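Home Electrical Basics, Handout 4
Wivis Adult Evening Course

Branch circuits and load

Most bedroom and living room circuits in American houses are wired for 15 amps at 120 volts. Multiply the two and you get 1800 watts. For anything that runs three hours or longer, plan on 80 percent of that, or 1440 watts. Every outlet on the circuit shares the total, and so do the ceiling lights if they are on the same breaker.

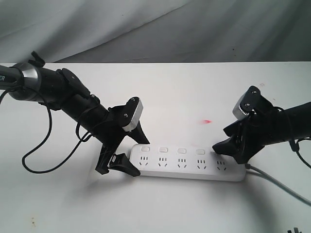

Adding up a load is simple arithmetic. Find the wattage on each label and write it down. If the label gives only amps, multiply by 120. A power strip, like the white one on the table, gives you more places to plug in but no more capacity. The limit is still set by the breaker and by the strip's own rating, whichever is lower. Do not plug one strip into another.

Worked problem: a space heater is marked 1280 watts and a lamp 50 watts. The total is 1330 watts, under 1440. Add a 1116-watt toaster and the total is 2446, well over the breaker rating.

For next week: read the Gundwood chapter on grounding and bring a list of what is on your kitchen circuit.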